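The folding lessons

Žydrūnas Adomaitis has a sweater to fold, and he has to do it with two yellow fingers.

He works for Plorkance, which pays people to do ordinary chores at home with a hand-held gripper. Each attempt is recorded and becomes one example for a robot that is meant to learn folding. In December he turned in 108 examples. The company sent back 71 as usable.

"Sleeves are the trouble," he says. "I lose the cuff and have to start over."

Inger Hafstein, who reviews the recordings, rejects any attempt where the hand speeds up halfway through. She wants slow ones, and she wants every home to look different.

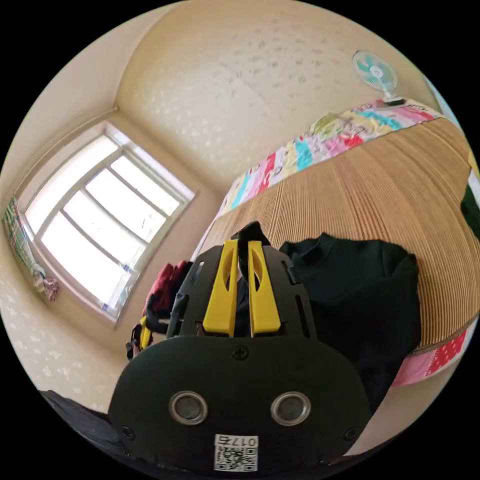 A dark knitted sweater on a woven bed mat, with the gripper's yellow fingers beside it.

Adomaitis does knitwear until noon, then moves on to towels.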